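Working Near Two-Armed Mobile Robots
Unit 4 handout: Good practice for pick tasks in rooms and corridors
Course tutor: Danica Radulović. Lab sessions: Borislav Nedeljković.

Read this before the first lab session in June. You will be asked to sign the session sheet to say you have done so. The rules for fixed arms behind guards were covered in Unit 2 and are not repeated, except where they differ.

4.1 What these notes cover

The notes apply to any robot that can move itself about the floor and also has one or more arms. They cover work in rooms where people may come and go: the Milldale teaching lab, the long room at Ullen, and the corridor between the stores. They do not cover outdoor work or work on stairs.

Three kinds of document come up in this course and students often mix them up. A law tells you what you must do. A standard sets out an agreed way of doing something, and may or may not be required by law or by a contract. A house rule is what the site has decided for itself. Most of what follows is house rules. Where a house rule is stricter than a standard, follow the house rule while you are on the site. Where it seems to be weaker, stop and ask.

The Kolev method, which we use for the written assessment, asks you to look at a task in the order it will be done and to write down what could touch what at each step. It is slow the first time.

4.2 Terms

Reach: everywhere the arms can get to from where the robot is standing, with the grippers open. Reach is measured from the tips of the fingers.

Moving reach: the reach plus the distance the robot could travel before it came to a stop. For a robot with legs, this includes the space it could fall into.

Held load: anything in a gripper, including something gripped by mistake.

Idle arm: an arm that has no part in the current step. An idle arm is still powered and still counts.

Spotter: the person who watches the robot and the floor and holds the stop control. The spotter does nothing else during a run.

4.3 Marking out the work area

For bench and floor tasks in the Milldale lab, keep people 500 mm beyond the moving reach on every side. Mark the line with floor tape before the robot is switched on. Do not guess it by eye from the resting pose, as an arm folded by the side looks a good deal shorter than it is.

The furniture the robot works at is part of the work area. It should stand level and should not slide when pushed by hand at the height of its top. If it does slide, wedge it or choose something heavier. Note its position on the sheet, with a sketch.

Work surfaces in the Milldale set are 756 mm high unless labelled otherwise. Do not take this figure as given at other sites. Measure the surface you are using and write down the result, even if the robot has its own way of finding the height.

4.4 Picking from open containers

Open baskets and bins are harder to work with than a flat surface. The sides can stop the fingers, the wrist can catch on the rim, and a tall handle takes up space that the arm may need on the way out. Items can also hide one another. A task sheet should name the container, say which way round it stands, and list what is in it at the start.

A container set at an angle to the robot is allowed and is often useful as a test. It should be recorded as such. Results from a basket set square to the edge should not be put in the same table as results from one that has been turned.

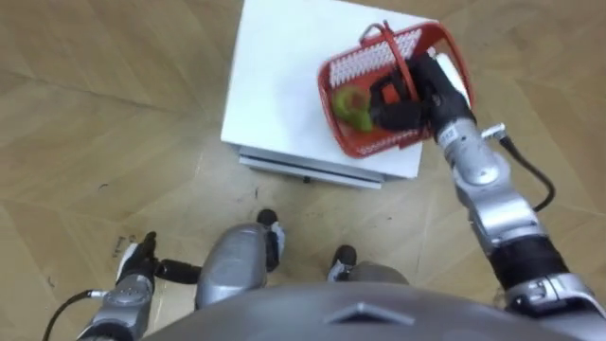 Fig. 4.1. Right gripper lowered into a red basket on a white cabinet. Left gripper just above the floor.

Use Fig. 4.1 when you do the written assessment at the end of this unit. Note in particular that the two arms have to be assessed separately. The right arm has a rim, a handle and the items in the basket to deal with. The left arm has the floor and a few small screws near it, but a hand or a foot placed there would be just as much within reach. Count the cables on the arms as things that can catch, and include the handle of the basket when you do.

Rules for container picks:

Choose containers with no sharp edges and no loose parts. Check the handle by hand first.
Lower the gripper at reduced speed from 20 cm above the rim. Keep to the same speed on the way out until the held load is clear.
Set a force limit before the first run and write it down. If the limit is reached, the arm should stop and hold. It should not try again by itself.
No reaching into the container while the arms are powered, even to straighten something that has fallen over.
When an item is swapped for another, treat the next run as a first run.

4.5 The floor

For a robot that walks, the floor is as much a part of the equipment as the gripper. Students tend to give all their attention to the hand that is doing the work and very little to what is underneath.

Walk the whole marked area before each run and pick up anything small. Screws, cable ties, caps and bits of packing all count. A screw found on the floor has to be accounted for: find out where it belongs before you throw it in the tray. If it might have come from the robot, the run does not start.

Hard, smooth floors such as sealed wood are acceptable if they are clean and dry. Do not use polish. Rugs are to be taken up. If a rug is part of the task, it has to be fixed down along all its edges and shown on the sketch.

Stand furniture so that the robot can step back from it without turning. There should be nothing behind it within the marked area. This includes the spotter's chair.

4.6 Cables and fittings

Cables on the outside of an arm need enough slack for the joint to bend fully, but no more than that. Move each joint through its range by hand, with the power off, and watch the cable as you do it. Look for rubbing, for loops that could hook over a handle, and for any connector that takes the weight of the cable.

Labels on the wrist and gripper must stay where they are. They are needed when a part is logged as faulty. If a label is lifting or can no longer be read, report it and carry on only when the number has been copied on to the sheet.

4.7 Stopping

There are two kinds of stop and you must know which one you have in your hand.

A holding stop freezes the joints and keeps the power on. The robot stays up and so does the held load. A full stop cuts the power. An arm may then drop, and a legged robot that is not on a hoist or stand may go down. Use a full stop at once if a person is being touched or is about to be. For nearly everything else the holding stop comes first - then, when people are clear, the full stop.

At Jelero the two controls are on one handset. At Milldale they are separate, and the spotter carries both. Practise with both at the start of the session, with the robot on its stand.

After any stop that was not planned, write down the time of day, the step the robot was on, and which stop was used. Do this before restarting. The entry can be short, but "arm stuck" is too short. "Right gripper caught under rim on way out, holding stop, 14.20" is enough.

4.8 People in the room

No more than 8 people in the Milldale lab during a run, counting the tutor and the spotter. Everyone must know where the taped line is. Visitors stand by the door.

Speak before you move. The operator says "starting" and waits for the spotter to say "clear". If the spotter says nothing, the answer is no. Other conversation stops until the first pick has been completed.

Spotters change over between runs, never during one. Hand over the stop controls directly, from one person to the other.

4.9 Written assessment

Work in pairs. Choose one pick task in which an item is taken out of an open container and put down beside it. Using the Kolev method, write out each step in order. For each step give:

where both arms are, including the idle one
what each gripper could touch
where the feet are and where they could go next
what happens to the held load after a holding stop
what happens to it after a full stop

Then draw the work area from above, with the taped line, the furniture and the spotter's position. Give all distances in millimetres. Drawings may be done by hand.

Borislav will go through drafts in the lab. A draft that leaves out the idle arm will be handed back without further comments. Final copies go to Danica, on paper, with both names on the front sheet.

Reading for next time: Unit 5, sections 5.1 to 5.3, on keeping records of faults and near misses. Bring your signed session sheet.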